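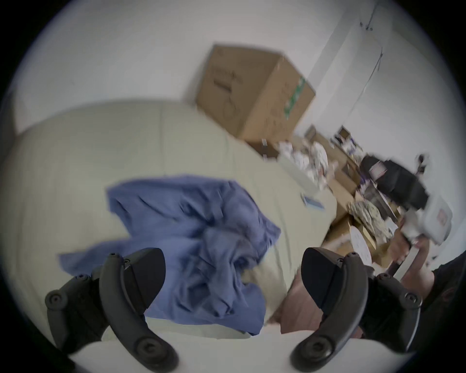
A crumpled blue cloth on cream upholstery, at the Siltier open day.

I went to the Siltier open day because a leaflet came through the door promising to show me "how a calm home is made". I own a home. It isn't calm. The leaflet also promised free parking, and that part was half true, in that there was parking.

For anyone who hasn't had the leaflet, Siltier sells tidying courses. You pay, you go along for a few mornings, and you come away folding things differently. The open day is the free bit that goes before the paying bit. It was held in a unit on the Moriarty estate, between a tile warehouse and a place that mends mowers, and the signs from the main road gave up one roundabout too early.

We were let in by groups of 15. Mine waited in a corridor with a tea urn and a stack of brochures while the group ahead finished, and then we were given a talk. The talk went on for longer than the tidying did. We heard that the average living room could be "reset" in 80 minutes. Average for whom, and how was it measured? I asked. The answer was that it depended on the room, so I would have thought the number did too.

The demonstration area was more to my taste. They had let it get into a proper mess: a big cream seat with a blue cloth dumped across the middle, one end trailing off along the cushion, and a large brown cardboard box perched at a slant on the clutter behind. I have seen show homes where the mess is one cushion and a magazine. If it was staged, it was staged by somebody who has lived with other people.

The method is called Rutex, and it goes like this. You start with the cloth. Anything soft and large gets folded first, and goes into a pile at one end of the room. Flat things come next, then boxes, and small hard things last of all. We were told the order matters a great deal. I tried it at home the following evening in the wrong order, boxes first, and finished with a tidy room.

There is some sense in starting with the soft stuff. A blanket or a throw hides whatever is under it, and you do get a rush of progress from clearing something big. My grandmother knew this and didn't charge for it. The fold they teach is a decent one too, in thirds and then in thirds again, with the edges turned to the inside. It takes a while to learn and I have kept it up for towels, though not for sheets. Their answer on fitted sheets was to roll them, and I had hoped for better.

Pale upholstery got a section of its own. The advice was to lift things off it and never drag them, and to keep cardboard well away, as the corners of a box can mark the fabric. Sound enough.

Then came the shop. Every route out of the unit goes through it. Plerkix storage tubs, stacked to the ceiling, in grey and a darker grey. They are good tubs. The lids fit. They are also tubs, and I couldn't find anything they did that a lidded box from the market wouldn't do at a third of the price. A woman in our group asked whether the method worked without them and was told it worked "best" with them.

The full course costs £419. If you sign up on the day you get £100 off, and you are reminded of this by the urn, in the talk, in the shop and again at the door. I don't like a discount that runs out when I reach my car. I asked whether the price would still be open to me in a week and was told they could "have a look at that".

Would I send a friend? If they live near the estate and have a free morning, yes, for the folding and the mess. Leave the card at home. Tea is free, biscuits are not, and the toilets are across the yard in the tile warehouse, so ask for the key before the talk begins. The next open day is in August.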